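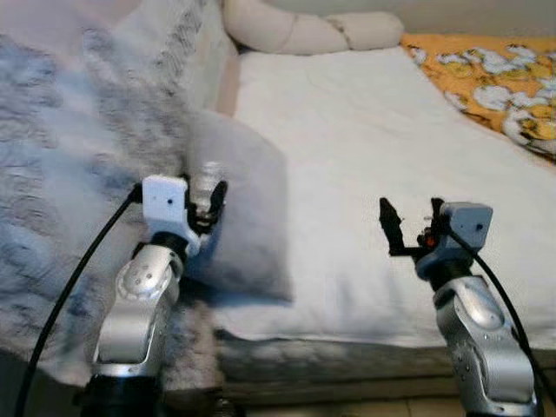 枕を放さなくなった左腕 ベッドメイク試験の中断と再開について

ホーム 開発だより 安全 採用 お問い合わせ

シェア 223 コメント 3

11月に入ってから、ベッドメイク作業の試験を一度止めました。左腕のグリッパーが枕をつかんだまま開かなくなり、その状態で腕が次の動作に移ろうとしたためです。けが人はなく、寝具にも機体にも目立った損傷はありませんでした。ただ、止まるべきところで止まらなかったという点で、社内では安全事象として扱っています。経過と、現時点でわかっていることを書いておきます。

試験しているのは双腕の作業ソフト「Okunance」です。シーツを敷いたベッドの上で、左腕が枕を、右腕が毛布を受け持ち、決められた位置に戻していきます。ベッドには灰色の枕のほか、頭側にクリーム色の長いボルスター枕があり、毛布は黄色がかったオレンジの柄物を使っています。柄物にしているのは、白いシーツとの境目をカメラで見分けやすいからです。

起きたこと

今回の一連の試験は全部で252回を予定していました。不具合が出たのは177回目です。午後4時過ぎ、左腕が枕を持ち上げて置き直し、グリッパーを開く指令が出ました。指は動きませんでした。ところが制御側には「開いた」という信号が返っており、腕はそのまま戻りの動作に入りました。

枕は頭側から手前に引きずられ、シーツの左側も一緒に寄りました。右腕は予定どおり毛布の角を取りに行く途中で、二本の腕の間隔が普段より狭くなっています。腕どうしの接触を避ける監視は働いていましたが、監視が見ているのは腕の形だけで、つかんでいる枕の大きさは計算に入っていません。

立ち会っていたFelista Sangが非常停止を押し、両腕が止まりました。記録では、開く指令から停止まで3秒ほどです。停止後もグリッパーは閉じたままでした。電源を切ってから手順書どおりに指を手で開き、枕を外しています。

原因

調べた結果、問題は二つ重なっていました。

一つ目は配線です。腕のケーブルは左右とも外側に回してあります。左腕を手首からひねって枕の下に入れるとき、手首側のコネクタに引っ張る力がかかる姿勢がありました。繰り返すうちに接触が悪くなり、開閉の指令が届いたり届かなかったりする状態になっていたとみています。取り外したコネクタを揺すると、同じ症状が再現できました。

二つ目はソフトです。本来は指の位置を読み、開いたことを確かめてから次へ進みます。位置の値が一定時間届かない場合は最後に指令した値で代用する処理が残っていて、そのために「開いた」と判断されました。初期の調整時に入れたもので、試験用の設定から外し忘れていました。見直しの一覧にも載っておらず、これは開発側の手落ちです。
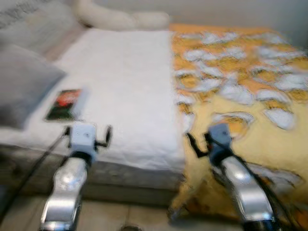 読了時間:4分

対策

代用の処理は削除しました。位置の値が途切れた時点で両腕を止めます。片腕だけを止める案もありましたが、もう一方が毛布を引いている最中だと寝具を通じて止めた側の腕に力がかかるので、両方同時としました。

ケーブルは余長を増やし、固定する場所を変えました。ひねりの大きい姿勢を選んで動かし、コネクタに力がかからないことを確認しています。右腕には症状が出ていませんが、同じ固定方法だったので合わせて直しました。コネクタ本体はEllicoで点検中です。摩耗によるものか、組み付けのときから浅かったのかは、まだ判断がついていません。

監視の範囲については、つかんでいる物の大きさを足すように変えました。枕も毛布も形が変わるため、正確な輪郭は取れません。今は大きめの箱とみなして計算しています。このやり方だと、右腕が毛布の折り返しに近づくときに余計に止まることがあり、一枚のベッドを終えるまでの時間は延びました。当面はこのままで進めます。

運用面では、試験中の立ち会い位置をベッドの足側の一か所に決めました。これまでは人によって立つ場所が違い、非常停止ボタンまでの距離もまちまちでした。シーツのしわを直すために試験の合間に手を入れる作業も、両腕の電源が落ちていることを表示灯で確かめてからに改めています。

再開後の状況

修正後、回数を数え直して試験を再開しました。グリッパーが開かない症状は出ていません。位置の値が途切れて両腕が止まったことが一度あり、こちらは読み取り側の設定ミスでした。直したあと、同じ停止は起きていません。

導入を検討いただいているFernandesの宿泊施設向けの見学は、コネクタの点検結果が出てから改めて日程をご案内します。すでに申し込まれた方は、手続きをやり直す必要はありません。

同じグリッパーを使っている方へ。閉じる側の確認は入れていても、開く側の確認を省いている構成は珍しくないと思います。物を落とす心配が先に立つためです。柔らかい物を扱う場合は、放せなかったときに何が一緒に動くかも一度見てみてください。私たちの確認項目は、希望があればお送りします。

次号では、小物が残ったベッドで作業を始めてよいかをどう判定するか、現在の方法を載せる予定です。

文:Candela Vidal(Ganderholm 試験担当)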